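Subject: Re: [wesura-users] Teleop demos drift at the end of the move
From: Sushil Garg
To: wesura-users

Hello all,

thank you for the quick answer. I put my comments under the quoted part.

> On the bathroom task, we recorded 100 demos with the
> hand controller and the policy still stops too high over
> the objects. Did you change the scaling of the controller,
> or only collect more? And do you keep the bad demos?
> Bresska

We changed the scaling first. With the default value, a small motion of my wrist became a large motion of the arm, and all our operators learned to stop early from fear of hitting something. The policy copied this fear very well. Now we use 40 percent of the default when the gripper is close to the objects, and the full value before that.

After this we recorded 296 demos in Catomard. Bad demos we keep in a separate folder, but we do not train on them. If the operator makes a mistake and then corrects it, I do not call this a bad demo – these are the most useful ones for us.

One more point: please let the operator move the view before he starts. With a dark wall behind a black gripper it is difficult to judge the height, and people guess.
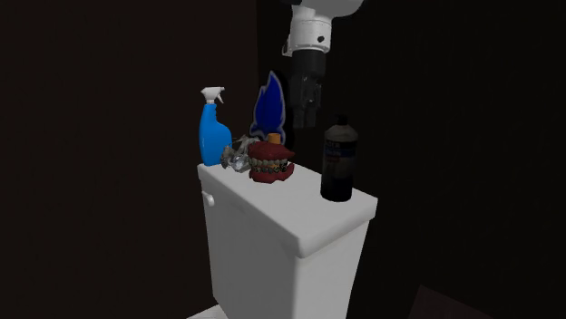 Rana, May

The simulated toilet tank has its objects on the lid, and the gripper is still in the air above them. The dark bottle at the right has free space on its left side, so new operators can begin with it. The teeth toy is more difficult, with the blue flame standing directly behind it.

Could somebody tell me if 3000 steps is a sensible limit for one episode? Ours often finish much earlier.

Best regards,
Sushil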